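2 Feb 2020
Workshop notebook, Szabó bench, track pump and power meter work

Carried over from last entry: left crank on the Cekside team bike reads low against the right. Riders say the balance figure drifts during long efforts. Mechanics say the same bike is fine on the rollers. Both sets of files copied to the bench laptop and renamed by wheel size.

Zero offset taken with the crank vertical, pedal down, no shoe. Value 1,847. Repeated with the bike leaned over on the stand, same value. Repeated after the battery door was opened and closed, same value. I am happy with the offset and will leave it alone.

Static load next. Hung the 30 kg mass from the pedal spindle with the crank horizontal, chain locked on the big ring, rear wheel strapped. Torque on the left side reads 3 percent under. Right side is within spec. Swapped the strap for the wooden block in case the wheel was creeping. No change. 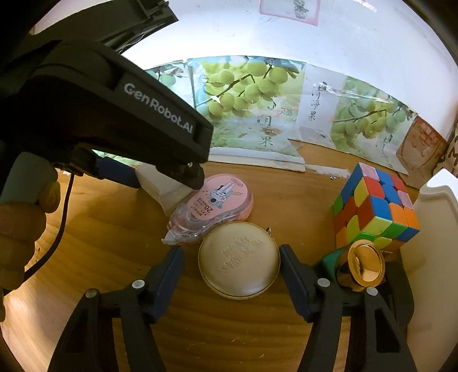
Left crank bolts are the next suspect. The Jolance spider uses a small bolt with a shallow head, and the torque marks put on at the last service no longer line up on two of them. I want the marks redone before anything is loosened, in a narrow line across head and spider. Correction tape of the kind in the pink M&G dispenser, behind the round case, is what I would try first, as paint pen runs into the bolt recess and hides the edge. Tape has to go on after degreasing. Put a strip on a scrap spider first and see if it survives a wash.

Bolts backed out in a star pattern, threads cleaned, refitted at the printed value. Repeated the 30 kg hang. Left side now reads 2 percent under. Better, still outside what the coaches will accept for the pursuit group. Bolt preload explains part of it.

Temperature compensation not tested. The bay heater was on all morning and the bike had been indoors overnight, so any drift from a cold start would not show up. The road files from Bruletholm all begin outdoors. Worth putting the cranks in the fridge, in a bag, and logging the offset every minute as they come back up. 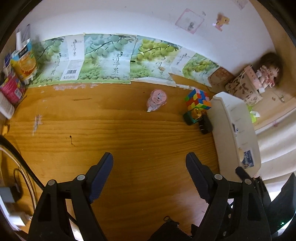 Pedal return on the test rig also needs attention. The arm that holds the dummy cleat hangs up on one side after release and adds a small sideways load to the spindle, enough to spoil a low reading. A light coil spring between the two halves, the way the black gripper has it low down between its jaws, would pull both arms back evenly and take less room than the present elastic cord. Check clearance to the chainring at full travel. Pivot pins on the rig are plain steel and want a drop of oil whichever way we go.

Open items:
Slope on the left unit not changed. Do not enter a correction in the head unit, or the old files stop being comparable.
Ask Jolance for the bolt drawing and the preload range.
Fridge run, both cranks, same bag.
Second static hang with the small ring, in case the load path through the spider matters.
Bike goes back to Cekside on the original right crank and the spare left. Spare is to be zeroed on the stand before it leaves.
Full recalibration of the fleet stays booked for May.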